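Pinces portatives Gokari - paire pour textiles souples
Fiche équipement, mise à jour le 2018-06-10

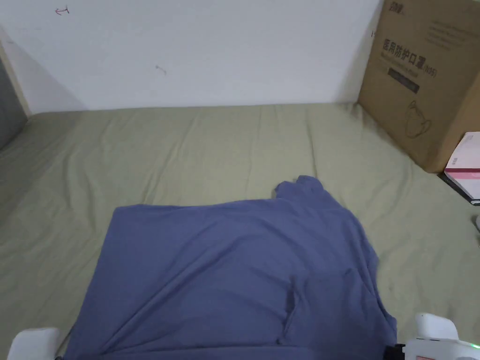
La paire Gokari est destinée aux équipes qui évaluent la préhension de vêtements et de linge de maison. Chaque pince se tient à la main ; le boîtier blanc, de forme arrondie, porte une mâchoire noire. Les deux unités sont livrées appairées et s'utilisent ensemble pour saisir un tissu par ses bords, le tendre puis le plier.

Essais comparatifs
Le modèle a été comparé à la pince Clernico C2 dans notre atelier d'essais, sous la responsabilité de Laurinda Amaral. Le protocole prévoit 19 articles en coton, posés à plat sur un lit, et quatre pliages par article. La Gokari conserve une prise régulière sur les bords simples. Sur les ourlets épais, la Clernico serre davantage, mais elle marque le jersey. Les draps-housses restent difficiles pour les deux modèles - le tissu du dessous est parfois pincé avec l'article.

Caractéristiques
Ouverture maximale : 8 cm
Autonomie : plus de 4 heures
Mâchoires : interchangeables, lisses ou striées
Contrôleur compatible : Trajkovski, série T
Fourniture : deux pinces, deux jeux de mâchoires, câbles, mallette

Conditions de prêt
Le matériel est mis à disposition des laboratoires partenaires sur demande écrite. L'étalonnage de l'ouverture doit être refait à chaque changement de mâchoires. Les mâchoires striées sont déconseillées sur les mailles fines.

Le support mural Rustley, proposé depuis janvier, fait l'objet d'une fiche distincte.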